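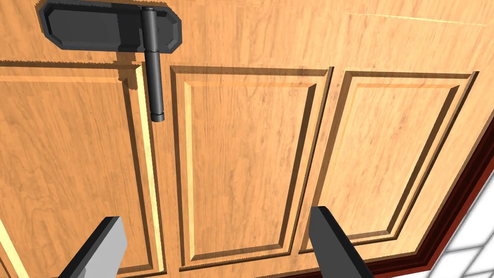

Granström Releases Updated Hinge Line for Interior Wood Doors

IDVILLE, December 6, 2022 – Granström, a maker of door hardware, today announced the Bolier series, a line of surface-mounted hinges for interior wood doors. The series replaces the company's earlier Troltstead hinges, which will remain in stock until March.

Bolier hinges are sold in two lengths and use a removable pin. Each hinge is fixed with four screws per plate. The pin can be pulled with the door in place, so a worn pin can be changed without taking the plates off the wood. Plates are supplied predrilled, and the hole pattern matches the Troltstead pattern. Existing screw holes can be reused if the wood around them is sound.

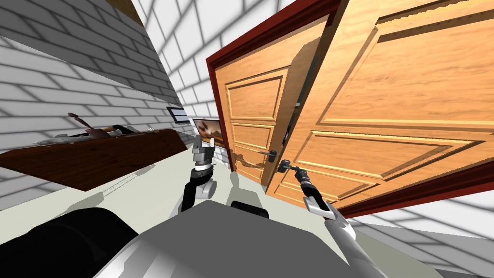
The hinges are intended for doors weighing up to 27 kilograms when fitted in pairs. For heavier doors, Granström specifies three hinges, with the third placed directly below the top one. The series is not rated for exterior use or for fire doors.

"Most of the changes are in the pin and the cap," said Montserrat Toledo, product manager at Granström. "The plate is the same thickness as before. Installers asked us to leave the hole spacing alone, and we did."

Testing was carried out at the company's Idville plant under Kianoush Zarei, head of quality. A first run of 1000 pairs has been completed and is being shipped to dealers. Replacement pins are sold separately. Fitting instructions and drilling templates are packed with each pair.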